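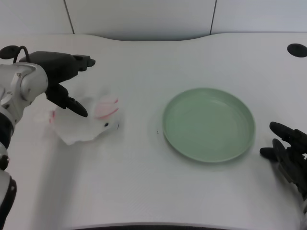
Station 5, Gredlow annex. Rabbit and plate between the two arms.

Clause 2 of the Lovville procedure said that an object offered to a person had to be set down before it was offered. The clause did not say what it had to be set down on. Nomvula Nkuna had written it in August, and she had meant the plate.

"It says 'a surface,'" said Danilo Agbayani. He had the printed copy open on his knee. "The table is a surface."

"The table is the work area. The plate is the transfer point."

"Then the clause should say plate."

She wrote that down. The audit was set for 27th February, and Edgardo Talavera would be reading every line the way Danilo read it, with less patience. Talavera had once failed a site in Vik over the word "normally."

The left arm had the gripper and the right arm had the hand. Under the procedure the gripper placed and the hand presented, and the two were never to hold the same object at the same time. This was Clause 4. It had been added after a trial with a knitted sock, which had been returned to its owner in a longer form.

"Run it," Nomvula said.

Danilo read the steps aloud before he started, as required. Gripper open. Approach from above. Close to the soft-object limit. Lift, travel, lower, release, withdraw. Hand to remain still until the gripper was clear.

"Clear of what?" he said.

"Of the plate."

"By how much?"

She looked for the figure and found it in the draft but not in the issued version. In the draft it was 200 millimeters. Someone had deleted the line to keep the table on one page, and the change log was initialed A.Q. Amado Quiambao had left for Flusano in the fall and did not answer messages about formatting.

"Stop there," she said. "We don't run a step with a missing value."

"We've run it for months."

"I know."

Danilo took his finger off the key. He logged the hold, with the time and the clause number, and under "reason" he typed that the separation distance was not stated. Then he turned the form toward her for the second signature.

The log for the station held roughly 2000 runs. Each one would need a note. She thought about Charito Dela Peña in records, who would ask whether one note could cover all of them, and about what the procedure said on that point – it said nothing.

She signed the form. Danilo switched the station to hold and started a clean page headed "Clause 2, revised."

"An object offered to a person," he read as he wrote, "shall first be set down on the plate."

"On the transfer plate," said Nomvula. "And define it."

He crossed out the line and began again.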